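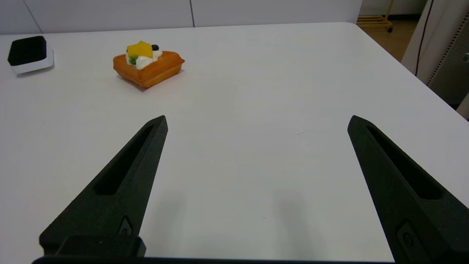
Telden Community Hall: Room Rental Questions

Who may reserve a room?
Any resident or registered group may apply. Requests for January dates open 11 weeks in advance.

What does a rental cost?
The Harasym Room is $17 per hour. A refundable deposit applies to all evening events.
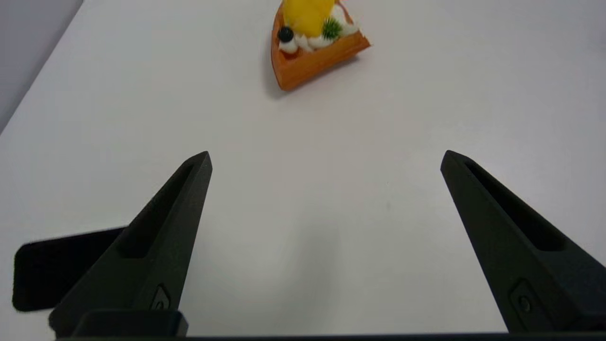
May we bring food?
Food is permitted in both rooms, but cooking is not. Table displays, such as an artificial slice of fruit tart with a glossy yellow topping, are also welcome and need no approval.
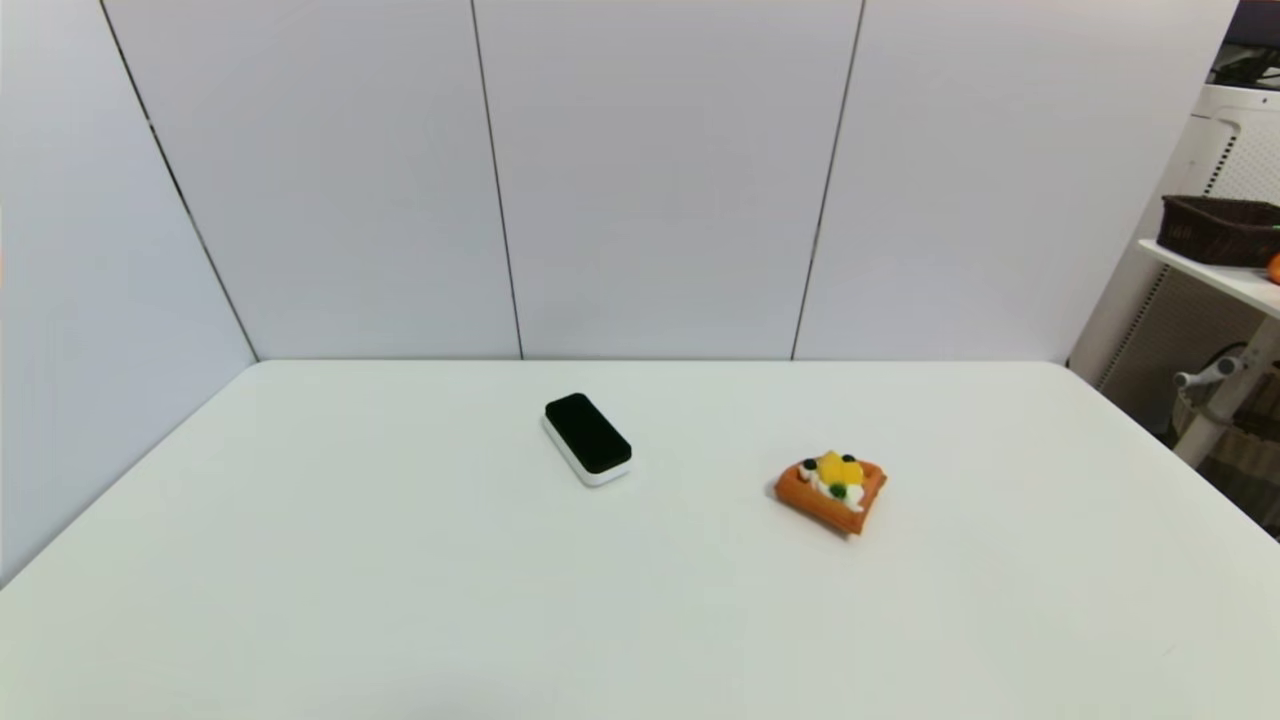

How should the room be left?
Renters must clear all surfaces before returning the key to the Putumik Street desk. Small items, such as a whiteboard eraser left on a white table, are kept at the desk for 17 days.

How many guests are allowed?
The Main Hall holds 396 persons, seated or standing.

Last updated May 24, 2026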